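### 4.2 What people mean by "cleared"

The household diary is a generous instrument. It lets people report the kitchen they intend to have. In the Kemdale sample, 38 of the 50 households wrote that they cleared their main work surface "every night," and most of the same households, asked in June what was on it that morning, produced a list. We do not treat this as lying. Clearing, for most of our respondents, is something done to crumbs. Mail, keys, chargers and the good scissors are held to live there, and a thing that lives somewhere cannot be clutter.

The Durrani coding scheme was no help at first. It sorts objects into "food," "tools" and "other," and by the second week "other" had eaten the study. We split it into items waiting for a decision and items whose decision had been made but not carried out. The second group was larger in every home, and contained nearly all the returns.

Boards caused a separate argument. Respondents in the Kunder apartments, where counters are short, tended to call the board itself the work surface and everything under it storage. Those in the larger Plenus houses treated the board as one more object to be put away, and said so with some heat. Since the two groups were answering the same question about different things, we report them apart (Table 3) and have stopped averaging them – a practice we recommend to anyone who has read our pilot report. For surfaces made of wood, such as the orange board in Figure 2, "cleared" also picked up a second meaning, closer to "wiped and left alone."
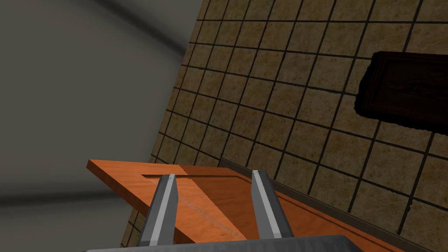 **Figure 2.** Wooden board.

One respondent, shown a draft of this section, objected that a bare board only tells you the owner has a drawer. We have since added drawers to the follow-up form. Refusals went up at once, and the item on junk drawers in particular was left blank by people who had happily told us their income.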